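Bench Notes
Home | Archive | About | Contact
Filed under: Work, Automation, Complaints

The arm at the end of the bench

I repair and rework small circuit boards at Lerkgate, and since November we have had a robot arm on the packing and sorting side. People keep asking me how it's going, so I'm writing it down once.
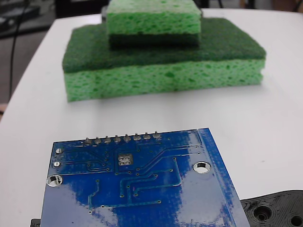 What we were promised

The pitch came from a firm called Akpan, who sold us the arm, and from our own head office, who had clearly made up their minds before the meeting. The slides said the robot would take over "low-value handling" so that staff could move up to "judgment work." I have been in this trade long enough to get nervous when my day is split into high value and low value by a person who has never sat through it.

The handling in question goes like this. A board comes in, you pick it up, you flip it, you look at the solder side, you decide which tray it goes in. A decent worker does this while talking about dinner. The target for the arm was 200 boards a shift. In its best week it reached that twice, and both times Judit Medve was standing next to it with her hand near the stop button.

Judit is the one whose job changed the most. She used to sort. Now she "supervises," which on paper is a promotion and in her pay packet is nothing. She resets the thing when it loses its grip, straightens boards that come down crooked, and types a reason into a box on the screen each time. The box has 8 reasons to choose from. None of them is "board was slippery," so she picks "other."

Why sponges

The training goes on at the same table. You give the arm soft things and hard things and it is supposed to learn how hard to squeeze. A kitchen sponge forgives you. A board with a row of header pins sticking through the back does not, and if you bend one of those pins it comes to me. I'm not against the idea. I just notice that the learning is done on our hours, with our hands showing it what to do, and I haven't heard anyone say what that is worth.

We logged 703 practice picks in the first stretch, and head office put the number in a newsletter as if it were output. Practice picks are practice. I asked how many had ended with the right item in the right place, undamaged, and was told the figure was "being defined."

The part I'll give them

The lifting is better. We used to carry full trays across from Solen, the building next door, and the new layout did away with that walk. My back has noticed. You could have done the same thing with a cart and a wider door, and I said so, but a cart doesn't get you a visit from head office.

Also, the fingers on the gripper are printed plastic, so a broken one can be replaced without waiting on a supplier. I like a machine that can be fixed by the people who use it. It's the one decision in the whole project I'd have made myself.

What has changed for the rest of us

It's quieter, and I don't mean the machines. When four people sorted, you heard about a bad batch before it reached you. Someone would say "these Ivitz ones look off" and you'd go and check. One time that saved us 413 boards. The arm doesn't say anything looks off. It puts the board where it was told to and goes back for the next one, and I find out an hour later with a magnifier.

Two of the sorters have moved to goods-in. They weren't let go, and I was told off for making it sound that way, so I'll be fair: they have jobs. They also have the early start, which neither of them asked for, and one has since handed in her notice.

The review is in the spring. I've been asked to fill out a form on how automation has "supported" me, with a scale that starts at "somewhat." I wrote in the margin - in pen, small - that I'd like Judit's pay looked at first, and that the screen needs a ninth reason.

We use cookies to remember your preferences and count visits. By continuing to read you accept this. Accept | Settings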